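3.2 Containers and supports

The object set used at the Vurnberg site was kept small so that the effect of the container could be separated from the effect of the item placed in it. Each layout combines a fruit with a low receptacle on a white table. Following the Fadcombe protocol, receptacles are divided into two classes: plates, which leave the fruit free to roll toward the rim, and baskets, whose sides limit its travel. The woven basket belongs to the second class. Its sides are low and slightly flared, and its corners are rounded, so a round fruit placed near a corner touches the wall at a height that depends on its diameter. Basket orientation relative to the table edge was left free. 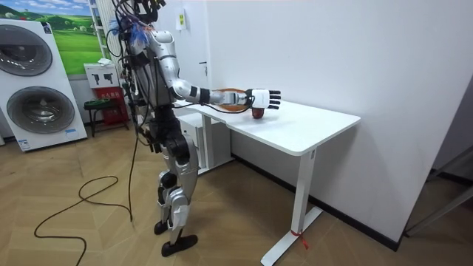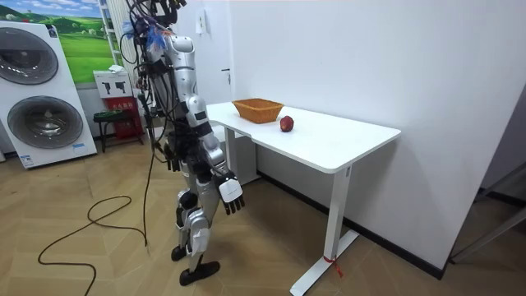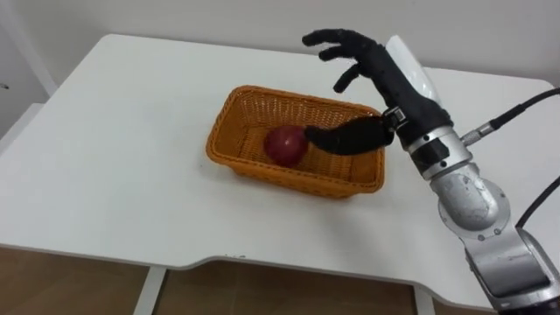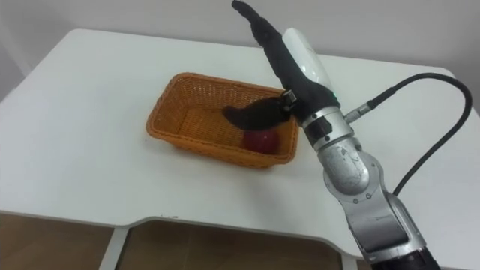 Figure 7. Table layouts, in order: apple beside a round plate; wicker basket toward the back of the table; round red fruit in the basket; apple near the front right corner of the basket.

Of the 766 layouts recorded, 700 were retained for the analysis in Section 4. The remainder were dropped at the annotation stage, where 2 annotators had to agree on the class of the receptacle and on the state of the fruit (inside, outside, or in contact with the rim). A fruit was labeled "inside" only if it rested on the floor of the receptacle. Contact with a side wall did not change the label.

Viewpoint affects how easily these states are told apart. From above, the woven floor of a basket gives a regular background against which the outline of an apple can be traced. From the side, the near wall may hide the lower part of the fruit, and contact with the floor must be inferred. The Brimcombe labels treat such cases as undetermined, and we do the same. The Namboodiri index, computed per layout, is reported separately for plates and baskets.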